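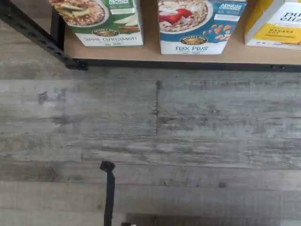

Sunen has released a revised setup and care procedure for its Lirik shelf-picking cell, the single-arm unit the company builds in Drotevthorpe. The procedure starts with the shelving. The front rail is leveled before any carton goes on, and cartons stand upright along it, as the three cereal boxes do, so the arm has one straight edge to reference. Rail height is then entered in the controller and checked at both ends.

Gripper work comes next. Fingers are inspected every 2,000 picks and replaced as a pair — never singly. The wrist cable is checked for slack with the arm at full reach. 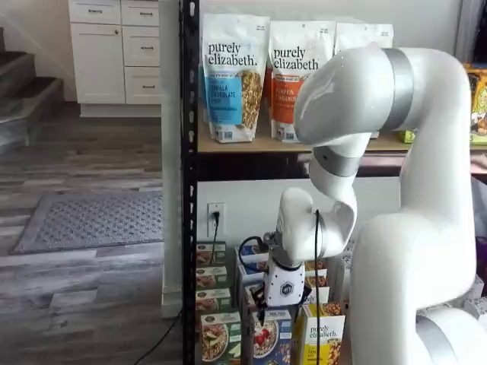 Does the cell need to be recalibrated after a finger change? Only the gripper offset does; the arm's joint zeros are left alone.

"Most service calls we log come down to cable routing," said Lamduan Tanasarn, service lead at Sunen. The full check has 9 steps and takes almost 2 hours.
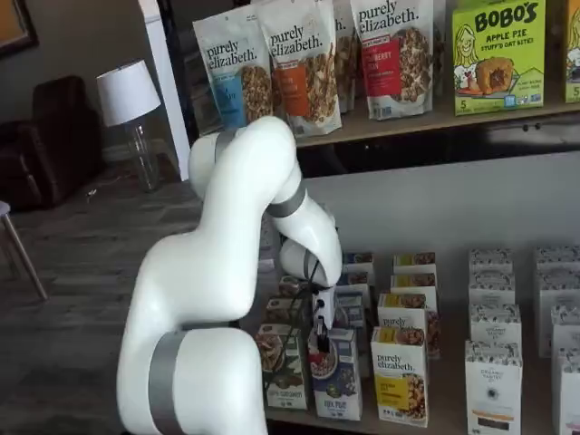
Lirik cell, gripper lowered to the boxes on the lower shelf.

The procedure ships with Lirik units from August. Contact: Kanokwan Phetsri, Sunen.

Related items
Khalaf controller: firmware notes
Lirik spare parts list, August
Sunen adds service desk in Drotevthorpe

Comments (2)
mill_end: Does the finger interval apply to the older Khalaf controller too?
R.T.: Ours threw fault 286 until we rerouted the wrist cable. Would like to see that in the procedure.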